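Subject: Re: [grippers] electric vs. vacuum for board-level work
From: Barrett Achterberg
Date: October 20, 2020

Ekene Isah wrote:

> Barrett, you were going to report back on the Prilov fingers against
> the Colletti ones. Did you get anywhere? Our sales contact swears the
> Prilov will do CPU and DIMM handling out of the box with no custom
> tips, and he sent a spec sheet with a repeatability number on it that
> I would love to believe. We have budget for one gripper before the end
> of November and I don't want to spend it on a paperweight.
>
> Also, is anybody still using vacuum for processors? I keep hearing
> both that it is the only sane way and that it is a dead end.
>
> Ekene

Ekene,

I got somewhere, but not as far as the sales contact would like. I would not place the order yet.

First, about that repeatability number. It is a number for the fingers closing on a gauge block, with the gripper bolted to a plate. It tells you very little about a gripper at the end of an arm, carrying its own cable, over a used desktop tower that was never square to begin with. I asked Prilov for the test conditions and got the same spec sheet back with a nicer cover.

So we set up our own job. An old tower on its side with the panel off, the motherboard facing up, and next to it a printed fixture that holds a processor and a memory module. Lift the part, carry it over, put it where it belongs. A person does this in seconds without thinking, which I find is a good filter for demos.

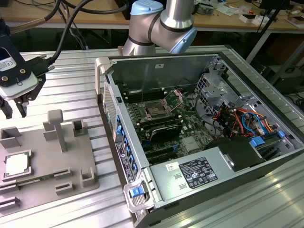
Do the stock fingers work for memory modules, or do you need custom tips? Stock fingers will pick a module out of the fixture well enough, but you need custom tips if you want to push it home in the slot with any confidence.

The reason is mostly stiffness. Seating a module takes a firm push straight down, and with the stock pads the module can tip between the fingers when one end meets the slot first. The Colletti pads are a bit wider and do better here. I ran 16 insertions with each, same arm, same program, and the Prilov needed a hand from me on 4 of them. The Colletti needed 2. That is too few runs to say anything serious, and I would laugh at a vendor who showed me a chart made from it, so please don't quote it to yours. What I take from it is that neither one does the job out of the box.

The processor is another story. Both grippers hold it by the edges fine. Letting go is where the trouble starts. When the jaws open, if one pad leaves before the other, the part gets a small nudge sideways, and over a pin socket a small nudge is all it takes to ruin your afternoon. We practiced on a dead board and I suggest you do the same. Opening slowly helped with both. The Prilov has a speed setting for this, but it is buried in the configuration tool and our controller could not change it during a program. Their support says a firmware update is coming. I have heard that about a lot of firmware.

On vacuum: the Waaka group ran a small cup on processors for a long time and liked it. A heat spreader is flat and smooth, so it should be an easy part for a cup. But they had one part to move and we have several, and a cup is no use at all on a memory module. Then you are into a tool changer or a second arm, and the price comparison everybody likes to show falls apart. I don't think it's a dead end. I think people who say it's the only sane way have never had to do the rest of the board.

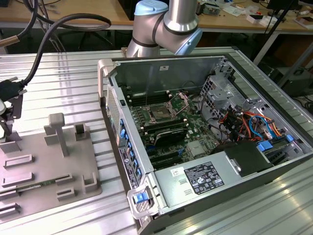

The other thing that never makes it into these comparisons is reach. The open top of a tower looks like plenty of room until you bring a gripper body down next to the drive cage, with a power supply on the other side and wiring wherever the factory left it. The Prilov body is the slimmer of the two on paper. Add the mount and the connector sticking out of the side and the difference mostly goes away. I had to turn the wrist 90 degrees for one of the memory banks with either gripper, and after that the cable was the thing limiting us. Measure with the plug in.

Nornivetti has a right-angle connector that might help. I have one on order - it was supposed to ship last week - and I'll post when it turns up.

If you must spend the money before the deadline, ask Prilov for a loaner and try it on your own parts with your own controller. If they say no, that's useful to know too. And get the list price of the replacement pads in writing. Ours showed wear sooner than I expected and the quote for a new set was roughly what I'd pay to print and rubber-coat a bin full of them.

Has anyone here changed the opening speed on the Prilov from inside a running program? I would like to see the actual commands, please, not the brochure.

Barrett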